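Can a robot clean the loo yet? (And how to do it yourself in the meantime)

15 Feb 2022 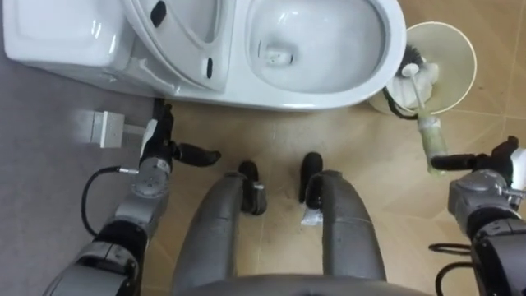
I get asked this more than anything else on the tips page, usually by people with teenagers. My standard answer is "sort of, slowly, and you'll still be the one buying the bleach". But I've been reading up on it all winter and I've changed my mind on a few bits, so let's go through it properly.

Start with what the job asks for. A toilet is a daft shape for a machine. It's white on white, shiny and curved, and the part that most needs scrubbing is tucked up under the rim where you can't see it. You and I do it by feel. We lean on the brush, notice when it skids and when it drags, and ease off before we splash our own shins. Picking up a brush and holding on to it is the easier half. Knowing how hard to press is where I'd expect a robot to struggle, and it's where my nephew struggles too.

Then there's the drip. You lift the brush out of the bowl and it has to travel back to its pot without leaving a trail across the tiles. I still get this wrong one time in three!

My friend Valdemar Mikkelsen fits bathrooms for Damgaard and he's far gloomier than I am. He reckons every bathroom he's worked in would defeat a robot for a different reason – the door opens inwards, the pedestal mat has rucked up, someone's left a bucket behind the pan. He has a point about small rooms. A machine with two arms needs somewhere to put its elbows, and the downstairs cloakroom in our old place in Plirnham barely had room for mine.

Where I think he's wrong is on the dull, regular stuff. A quick swish every day, same loo, same brush, same spot on the floor? I can see that coming well before anything that tackles limescale. Little and often suits a machine, and it never puts it off until after the football.

If you fancy getting your bathroom ready (it makes cleaning easier for humans as well, so you lose nothing), these are the changes I've made at home:

Give the brush a fixed home. Mine lives beside the pan on the side I reach with, and it goes back there every time. A wide pot is much easier to hit than a narrow one.

Pick a brush with a decent grip. The skinny smooth handles twist round in a wet hand, and I'd guess they'd twist in a gripper as well. I swapped mine for a Fimwood one with a fat end and I wouldn't go back.

Clear the floor. Mats, magazines, spare rolls, the scales you don't stand on. All of it off.

Lift the seat and lid right up before you start, and check they stay put. If yours creeps forward, look at the hinge bolts and nip them up by hand. Mine took 2 minutes.

Now the cleaning itself. Squirt the cleaner up under the rim and leave it for as long as the bottle says. Scrub under the rim first, then down the sides, then round the bend at the bottom. Flush, and rinse the brush in the clean water as it comes through. Then trap the handle under the lowered seat with the bristles over the bowl and let it drip for ten minutes before it goes back in its pot. Empty the pot itself once a week. And please don't mix bleach with limescale remover or any other cleaner, the fumes are nasty.

As for money, I had 600 pounds put by for "a gadget" last year and very nearly spent it on a robot floor mop. I ended up spending 163 of it on Fideck vinyl for the utility room, which wipes clean with a damp cloth, and I've been perfectly happy. The rest is still in the tin.

I'll have another look at all this in April, when I do the big spring bathroom page. If you've got a machine at home that does any chore well, even just the windows, write in and tell me which one and what it gets stuck on.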